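Visit report: the teaching floor at Daltby
05/08/2022

Our group from Trerkton went to Daltby to see how they teach robot arms to pack small items. Mei Lyons and I took the early train and were met at the door by Deisy Salazar, who runs the teaching floor. We signed in, left our bags in a locker and walked straight through.

The floor is one big open room with a high white ceiling and desks along the sides. The arms work in pairs over a table. There is no program in the usual sense for the packing job. A person drives the arms through the task by remote control, the motions and camera views are recorded, and a model is later trained on the recordings. Deisy calls each run a demo. A good operator gets through around 200 of them in a shift.
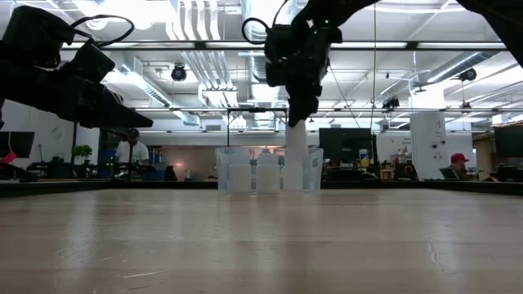

The right arm over the bin, gripper on the tall white piece.

Efe Yusuf was driving when we arrived. He told us the grip is the easy part and the letting go is harder. If the fingers open while the piece is still tilted, it leans on its neighbor, and the run gets thrown out. New operators spend their first 2 days only picking things up and setting them down on bare table.

Mei asked how they decide what counts as a bad run. Efe said a pause of more than a few seconds is enough to drop it, and so is a second try at the same grip. Some second tries are kept on purpose in a separate set, so that the model has seen a recovery. Édgar Flores goes through the recordings afterward and marks them. He had 28 waiting from the morning.
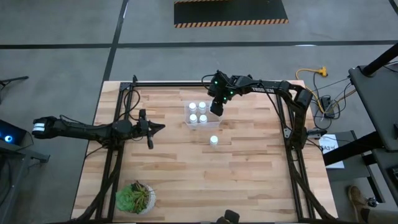
Reading time: 2 min

The bottle task uses a clear container and small white bottles with rounded caps. Four in the container make two rows of two, and a fifth stands on the wood in front. Operators are asked to change the starting spots between runs. Deisy said an early batch had every bottle starting in the same place, and the model trained on it missed as soon as one was shifted.

Each of us got 20 minutes at the controls. I knocked over two bottles and placed one. Mei did better. The delay is small, but I kept closing the gripper too soon, mostly from judging depth badly.

We finished with coffee and a talk about file sizes. Édgar will send us the marking guide, and Mei is asking about a second visit in August.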